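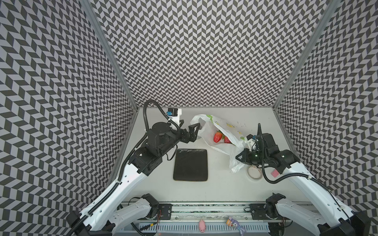 Equipment Planner, Tabletop Robot Cells
Clurnmont – Garkmont site
Full time, permanent
Reports to: Sebastian Onu, Head of Lab Operations

Clurnmont is hiring an equipment planner for its manipulation lab in Garkmont. The position covers budgeting, purchasing and replacement planning for tabletop cells with two arms each, from the aluminum framing up to the grippers. It is an office and lab position. Applicants should expect to spend part of each week at the cells with a parts list in hand.

Scope

The lab is moving from single purchases to a planned build. The program, called Toma, adds 25 cells to the Garkmont floor in two stages. Stage one is funded. Stage two depends on a cost model that the person hired will write and defend at the September budget review.

Current purchasing is split between engineers who order what they need when they need it. The standard cell now has 111 line items, and the same bracket may appear under several part numbers depending on who placed the order. Cleaning up this list is the first assignment.

Duties

Maintain the bill of materials for the standard cell and its approved variants.
Prepare capital and operating budgets by stage, with separate lines for arms, framing, wall panels, cameras, cabling, compute and consumables.
Obtain and compare quotes. Purchases above the direct-order limit need three.
Set stock levels for wear parts: gripper fingers, wrist cables, conduit, servo housings, fasteners.
Track lead times and report changes to the build schedule every Friday.
Run incoming inspection with the technicians and handle returns.
Keep the asset register in Clikuvov, our in-house inventory system, current to the level of the single arm. 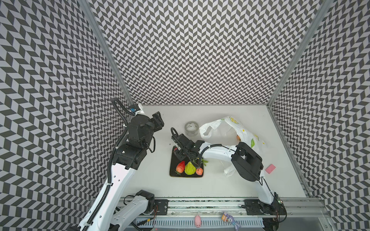

Cost per cell is the figure the review looks at, and it is often built wrong. Arms and cameras get quoted carefully, while cabling, mounting and task objects are left to a general supplies line and run over. Task objects need their own budget code. A packing task may use a tray of artificial fruit and a plastic carrier bag, with a roll of tape and an eraser also on the table, and bags crumple and have to be reordered in the same print. Cable management is the other item to plan for. With a corrugated conduit looping over the wrist of the left arm, the length to order is longer than the arm drawing suggests, and the slotted trunking along the front rail must be sized for both arms. The planner is expected to measure such things at the cell before committing to a quantity.

Lead times and spares

Arms are ordered in lots. The planning lead time is 60 working days from purchase order to acceptance, and the schedule should not assume less without written confirmation from the supplier. Patterned wall panels are cut and printed to order and should be bought with the frame they fit, plus spares. Gripper fingers are held on the shelf at all times – a cell that is down for a finger is a planning fault and is recorded as one.

Requirements

Experience in purchasing, cost estimating or production planning for electromechanical equipment.
Ability to read mechanical drawings and wiring diagrams.
Strong spreadsheet skills. Basic scripting is useful for the Clikuvov exports.
Familiarity with aluminum extrusion systems, servo actuators and common connectors.
Clear written English. Most supplier disputes are settled by email.

Robotics research experience is not required. Applicants from packaging, test equipment or machine building are welcome to apply.

Terms

Standard week of 40 hours, on site. One day per week may be worked remotely after the probation period. Supplier visits are infrequent and are scheduled in advance. Lifting of boxed arms and frame sections is shared with the technicians.

To apply

Send a resume and one sample of your own work: a parts list, a cost model or a quote comparison, with confidential data removed. Put reference 46 in the subject line and address it to Sebastian Onu at the Garkmont office. Shortlisted applicants will be given a partial bill of materials and asked to find the errors in it. Agency submissions are not accepted.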